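Introduction to Map Making, Week 5
Scale, and why it changes everything

Welcome back! Last week we worked on what to leave off a map. This week we get to my favorite part of the whole course, which is scale. Once you get a feel for it you will never look at a trail map or a bus map the same way again (sorry in advance to anyone who travels with you).

Start with the basic idea. A scale of 1:3,000 means that one unit on the paper stands for 3,000 of the same unit on the ground. One centimeter on the map is 30 meters outdoors. One inch is 250 feet. The units don't matter as long as both sides match, and that is why I love writing scale as a ratio!

A quick warning about words. "Large scale" means a map that shows a small area in a lot of detail, and "small scale" means a big area with less detail. Almost everyone gets this backward at first. Think of the fraction: 1/3,000 is a bigger number than 1/1,000,000.
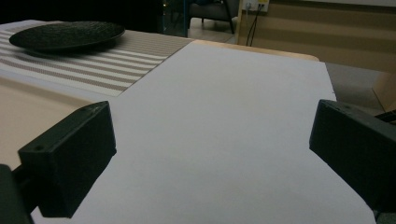
Choosing a scale starts with two questions: how much ground do you need to show, and how big is your paper? Take our practice valley, Tikar, which is 2,389 meters long on the course base map. At 1:3,000 it comes out just under 80 centimeters, far too long for a notebook page. So before drawing a single line, lay a large sheet flat on the table, like the white one in the photo, and work out what fits. Divide the real length by the paper length you can spare, using the same units, then round up to a friendly number. If you can spare 70 centimeters for Tikar, you get 1:3,413, so 1:3,500 is a good pick. The valley then takes up a bit more than 68 centimeters, and you still have room for a title.

Bar scales

Always draw a bar scale too. A ratio stops being true the moment somebody shrinks your map on a copier, but the bar shrinks right along with it. I still think this is wonderful. Keep the divisions plain: 0, 100, 200 and 500 meters is plenty for a walking map.

For next time

Read the Kerora packet through page 19 and look closely at the two harbor maps. Same harbor, same coastline, very different scales! Mark three things that appear on one and have vanished from the other.

Then pick a scale for the village of Drasen, using the measurements on the back of the packet. Show your division and bring a pencil draft with a bar scale on it. Final versions aren't due until April, so draw boldly and erase a lot.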